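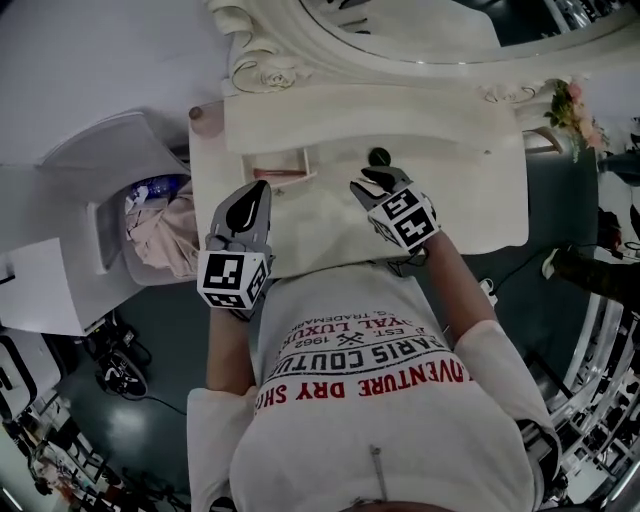
A gripper for each hand at the vanity table. Small drawer, pink thing in it that could be a lipstick.

Ask anyone what they want a robot for and you get the same answer. Dishes. Laundry. The stuff on the dresser.

So can it do the dresser yet? Short version — sort of, slowly, with someone close by.

I spent two days in July at Matent, which is trying to teach machines to tidy. Bedrooms mostly. Dorin Oprea runs the demonstrations there and talks faster than I can type. His people do a chore by hand, wearing or holding grippers, and the software learns from the recordings. Patterned cubes on the grippers let the cameras work out where each one is. Old idea, cheap hardware, a lot of patience.

"A vanity is horrible," Oprea told me. "Little drawers, little knobs, a mirror. The mirror is the worst." Mirrors confuse depth sensors. A robot sees a second room back there and wants to reach into it.

They had logged 109 tries at one job the week I came: open drawer, put item in, close drawer. With a person squeezing the grippers, 98 came out clean. Thats people! With fingers that only pinch, even we fumble a lipstick. The robot arm, same job, did worse and took over 2 minutes a go. Oprea wouldn't give me its score. I asked three times.

Shop floors are further along. Tultier has arms loading trays at a parts plant and they run all night, but the trays are always the same tray. Han, the warehouse outfit, tried mixed bins and went back to people for anything soft or shiny. A home is nearly all soft or shiny.

Skinetti says it will sell a tidying machine to families. No price, no date. I've seen the video, it folds a towel. One towel, flat table, good light.

What would I buy today? Nothing, sorry. The vacuum is still the only one earning its keep in my house and it eats socks.

Oprea is more cheerfull. He thinks drawers get solved first, then shelves, then beds. Kitchens he wouldn't guess at — "ask me when the drawers close."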